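May 24, 2022

Finally sat down with tea and no laptop. My brain is still full of tolerances, so I'm putting them here and then going to bed.

We did the rules meeting today, the one Murray kept moving since April. The question was what counts as a clean approach when the gripper comes in on a bare board with pins. Murray wants one number for everything. Harpreet wants a number per part family (of course he does, he has a spreadsheet!) and Kendra wanted lunch. I was somewhere between Harpreet and Kendra.

What we have in the Skuveck handbook right now is section 8, and section 8 is a mess. It says "approach with due clearance from fragile features." Due clearance! I have read 777 run logs against that sentence and I still couldn't tell you what it means. Two people can look at the same run, one marks it pass, the other marks it fail, and they're both right by the book. Josée pulled the reviewer disagreements and there were 43 of them on that one line.

So this is what I argued for. Fingers fully open before they get anywhere near the part, and a hold at the standoff point, every time, even when the planner is sure of itself. Pins and cables get marked as no-touch in the simulated cell before anyone writes a grasp for it. And if there's a loose cable, it gets modeled as a loose cable. No more leaving it out to make the run go faster, which we have all done, me included, and I said so out loud. Murray made a face.

I had the Cellik sim up on the big screen the whole time, parked with the fingers open, and every time somebody said "clearance" I pointed at it.

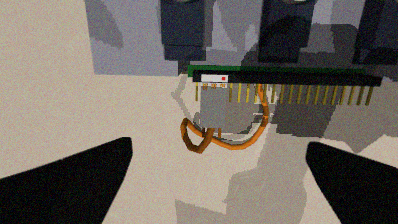

Gold pins, two cables and a gripper still wide open. My whole argument in one screen.

Sheila asked the best question of the day: does a rule written for the sim hold on the floor at Kastevdale? I said it has to, or we shouldn't write it. She said fine, then put in who signs for the difference. I didn't have an answer for that and wrote it on my hand like a teenager. It's still there. "WHO SIGNS" – in blue ink, right across the thumb.

We did agree on some things, to be fair. The hold goes in. The no-touch marking goes in. Overrides need a name and a reason typed in full, and "ok per Murray" doesn't count as a reason anymore (he laughed, I'll give him that). The clearance number is parked until Harpreet can show us his families on one page. He has 1,638 rows at the moment so good luck to him.

I'm a little annoyed that I got snippy about the word "should." I do think it needs to be "must" in at least half those lines, but I could have said it nicer, and Josée had only typed what we told her to type. I'll bring her a coffee tomorrow and ask to go through the draft together before it goes to Ross.

Also need to call Mom back, find the other bike lock, and wash this hand.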